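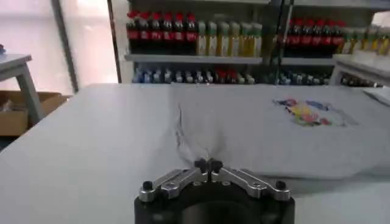
Gray garment on the white table, fingertips closed on a fold.

March, notebook, policy side. Started 9:40.

Read through the draft terms for the proposed state oversight panel on Guard procurement. Seren wants a page from us before the hearing. My first reaction is that the panel has been given a long title and a short reach. It can ask for contract files. It can't hold up a payment, and as far as I can find it can't compel anyone to turn up.

Section 4 says the panel will "review programs and accounts" above a threshold. The threshold is in a schedule that wasn't attached to our copy. Cadi got hold of an earlier version where it was 2000 per item, which would catch nearly everything, boots included. I doubt that survived. Asked Habibur to find out what the current number is and who set it.

Went back to the Ruddock file as a test case. 392 pages, and I wanted to know what the new panel would have caught that the old arrangement missed. Answer so far: the late delivery, maybe. The change in specification went through as an amendment, and amendments are not mentioned anywhere in Section 4. Gaurav thinks "programs" covers them. I think a lawyer for the supplier would have fun with that.

Membership: 12 seats, split by party in the usual way, plus a chair picked by leadership. Two staff. Two staff for the whole procurement book! The Clatow review had more than that for one depot and still ran over. When I raised this with Dwynwen she said panels grow once they exist. Some do. I would like to see the one that did it without a scandal first.

11:15 – call with Goltholm's office. They are supportive, very supportive, and could not tell me which existing committee loses jurisdiction. Somebody has to, unless both will be asking for the same papers. Wrote down "shared in practice", which is their phrase and means they haven't settled it.

Classified annexes. Draft says members get access "as appropriate". No process given, no named official. Under the Imari rules there was at least a clock on it, 16 working days and then a written refusal. Suggest we ask for the same language word for word and see who objects.

For the page to Seren:
amendments to be named in Section 4
schedule to be published with the bill
Imari clock for annexes
staff number, ask how it was arrived at
leave the party split alone, we won't move it

Gaurav disagrees on the last one and will write his own paragraph. Fine, as long as it goes under his initials.

Still open: Habibur on the threshold. Cadi is checking whether her earlier version was ever circulated or only passed around by hand, as I don't want to quote it until we know. Ruddock file is back in the second cabinet, tabs left in at the amendments.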